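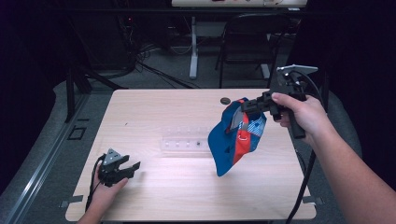 5 Jun 2025
by Stela Pascu

I have now read three articles in a month telling me to own 45 things. Or 11 pairs of something, or one bowl. The number changes, the tone never does. Somebody calm threw away their stuff and now they sleep better.

I don't buy it. My brother-in-law Cornel did the full clear-out in May, following a course from an outfit called Ninevent that cost him 139 dollars. The course is mostly videos of a woman folding. He got rid of his winter boots because they did not "serve the present season." I'd like to hear how that goes in January.

What bothers me is the before-and-after business. The after is always taken the same day. I want the one from a year later, with the mail piled up by the door and the charger nobody will claim.
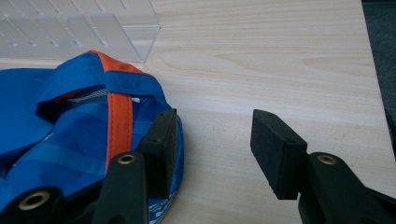
And then there's the shopping. For a movement against buying things, it sells a lot of boxes. Cornel's course came with a list of recommended storage, and if you added it all up (I did, I was annoyed) it came to 909 dollars. You give away your old junk and pay for containers to hold what's left. His hall closet does look good. It looked fine before, too.

Florian Strebel, who I've worked with forever, says I'm being unfair and that his mother felt lighter after she cleared out her house. Maybe so. She was also moving to a smaller place and had to do it anyway - I think the moving did more for her than the theory. 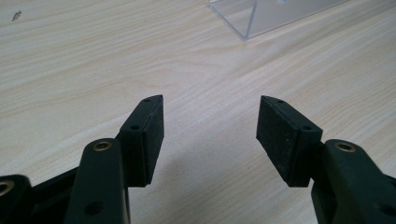

I do throw things out. I went through the kitchen drawers last month and found four can openers, two of which don't open cans. Those went. The hats stayed, and so did the cookbooks I don't cook from, and I slept exactly as badly as before.

Cornel has asked to borrow a pair of boots for a hiking trip. I said I'd look.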